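Hoarau presenta su nueva colección de textiles de mesa para el hogar y la hostelería familiar

29 de julio de 2019. La firma de textil para el hogar Hoarau lanza su catálogo de manteles, caminos de mesa y servilletas para la próxima temporada. La colección reúne 20 diseños nuevos y estará a la venta en las tiendas Covwood y en la web de la marca.

El catálogo se divide en dos líneas. La primera, Vimness, está formada por manteles lisos y de raya fina en tonos piedra, mostaza y verde oliva, con servilletas a juego. La segunda se dirige a las familias con niños pequeños e incluye estampados infantiles sobre fondos de color claro.

«Los clientes nos pedían manteles que se pudieran usar a diario y meter en la lavadora sin pensarlo mucho», explica Viorica Neagu, directora de producto de Hoarau. «Hemos trabajado primero el tejido y después los dibujos. Con el infantil tardamos más de lo previsto, porque las primeras pruebas perdían color».

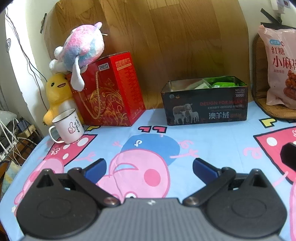
Mantel infantil de fondo azul claro con dibujo de cerdito rosa.

Los manteles se fabrican en formato rectangular, cuadrado y redondo. Todas las medidas pueden lavarse a 40 grados y no necesitan suavizante. Hoarau recomienda planchar los modelos de la línea Vimness por el revés y con la tela todavía húmeda.

La empresa ha cambiado también el embalaje. Las bolsas de plástico se sustituyen por una faja de cartón en la que figuran las medidas, la composición y las instrucciones de lavado en español, portugués y francés. El diseño de la faja es obra de Hằng Đặng.

En cuanto a la distribución, la colección llegará a 13 tiendas Covwood a lo largo del otoño. Los pedidos para restaurantes, comedores escolares y alojamientos rurales se gestionarán a través de Fesix, que ofrecerá cortes a medida a partir de 2 rollos por diseño. Las muestras de tejido pueden solicitarse sin coste.

«La hostelería familiar es un cliente nuevo para nosotros y queremos empezar con plazos que podamos cumplir», señala Ionuț Ciobanu, responsable comercial de la firma.

El catálogo se ampliará en enero con delantales y fundas de cojín para silla en los mismos estampados.

Contacto de prensa
Yasmine Zerouali
Departamento de Comunicación, Hoarau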